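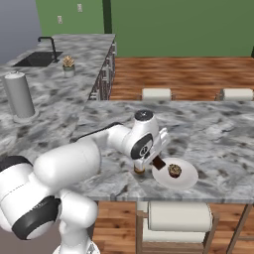

Plitard is a simulated kitchen cell used to rehearse pick-and-place work with a single robot arm before the same routines are tried on hardware. It was set up by Séverine Gaillard and Jonas Fankhauser at Hervieu, and its first public version is dated April 14, 2021. The cell is best known for its confectionery task, in which the arm handles a chocolate bar near a plate already occupied by a pastry. No one has ever eaten the pastry, which has kept it in service longer than most.

Layout

The arm works over a marble kitchen island with bar stools tucked against it. The stools serve no purpose in the task. Gaillard kept them in the model on the grounds that real kitchens are full of furniture that serves no purpose in the task.

The gripper has two fingers. A wrist view shows the fingers and whatever lies between them, and a second view takes in the arm and the island together. Both are needed during setup, as each is good at hiding what the other shows.

Setup

Setting up the cell starts with the arm's base, which is fixed in the model and checked against the height of the countertop. An early build had the counter 7 millimeters too high, and the fingers spent an afternoon passing politely through solid marble.

The plate is placed next, then the pastry, then the bar. Grip force is set last. The bar is modeled as a rigid block with a friction value that Fankhauser settled on after 60 trial grasps, the earlier values having produced chocolate with the handling qualities of wet soap. The wrist view is used to confirm that the bar sits between the fingers before any motion is recorded.

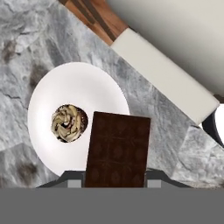 Wrist view of the Plitard cell, with the chocolate bar at the gripper and the pastry on its plate.

Maintenance

A simulated arm needs no grease, a point made often by people who have never maintained one. Joint limits are checked after every change to the physics engine, and the finger pads are tested for contact errors by closing them on the bar 40 times in a row. A bar that creeps, spins or leaves the building counts as a fault.

The most common repair is to the collision shape of the plate rim. Vimala Kartha rebuilt it in version 2 – the original was a flat disc, and objects lowered onto the edge hovered there with great dignity. Her notes are still the standard reference for the job, and include a page on the marble texture that has no bearing on anything.

Related cells

Griltport uses the same arm model with a plain table and is easier to maintain. It is also less often requested for demonstrations.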